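Comdale Freshwater Shellfish Program
Progress report to the Stornari Fund
August 8, 2025
Prepared by Selamawit Gashaw

Status: Work packages 2 and 3 on schedule; work package 5 delayed.

Pond management. Water quality logging continued at all sites through the reporting period. Dissolved oxygen stayed within the target range except at the lower pond, where readings dropped overnight after the aerator supplied by Wallner failed. The unit was replaced under warranty. Damian Frei has revised the inspection schedule so that aerators are checked before each feeding cycle.

Feed trial. The plant-based feed was compared with the standard pellet over 7 weeks. Growth data are complete and have been passed to Mingxuan Peng for analysis. Molting records from the second pond contain gaps and will be excluded.

Processing and market development. The cooking and chilling protocol was finalized and issued to the partner growers. Grading remains by size class, with damaged animals diverted to stock production.
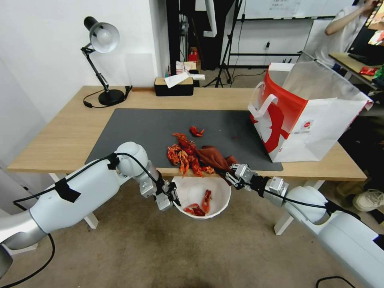

Two restaurant buyers have requested price lists for whole cooked product. Rosalie Zaugg is preparing these, with packaging costs quoted by Kenico. Shelf-life testing has not started; the laboratory contract is awaiting signature.

Budget. Spending is below plan, mainly due to the laboratory delay. We request permission to carry the unspent testing funds into the next period.

Next steps. Feed trial analysis and the first shelf-life samples are due in September. Questions on the financial annex should be sent to Souad Tahiri.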